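Making vinegar out of last year's cider
19/10/2020

I've been meaning to write about the vinegar for ages, and then the apples came in all at once and there went two weeks of evenings. My friend Rosângela Batista has a tree behind her place in Nunduddale that goes completely wild every October, and she is generous to the point of being pushy. I came home with so many bags that I had to put the back seat down!

Most of them went into sauce, and the good-looking ones are wrapped in newspaper in the garage, but the bruised ones I pressed, same as I did last fall. Last fall's cider is what this post is really about, though. I'd left a jug of it under the stairs with a piece of cloth over the top (all right, I forgot it) and by spring it smelled sharp enough to clear your head. I tasted it off a spoon, expecting to regret it, and it was lovely. A bit rough, very apple-y, and so much nicer than what I usually buy.
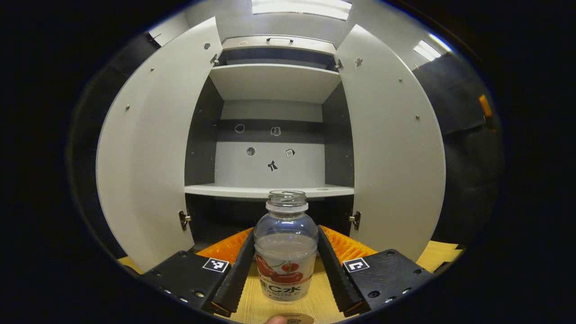

So this year I'm doing it on purpose. I let the cider go hard first, which takes its own sweet time, and then I stir in a good splash of the old batch along with the slippery stuff that floats on it. My daughter won't be in the same room with it. I keep the crock at 70 degrees or a little above, next to the water heater, and cover it with an old dish towel and a big rubber band to keep the fruit flies out. One year I tried speeding things up by setting a jug somewhere closer to 85, and it went flat and sour in the wrong way, like old gym socks, so I don't rush it anymore.

Lenni Laaksonen wrote to ask whether you can do the same thing with pears. I think you can, Lenni, though I've only tried it once and drank most of the pear juice before it had a chance to turn into anything. If you have better self-control than I do, please tell me how it comes out.

I use the vinegar mostly on cabbage, shredded very fine with salt and a spoonful of sugar, and I put a little in bean soup right at the end. My mother used to do that with the store kind and I never understood why her soup tasted brighter than mine. I wish I'd asked her sooner.

Next up is the quince, if Rosângela's neighbor leaves me any.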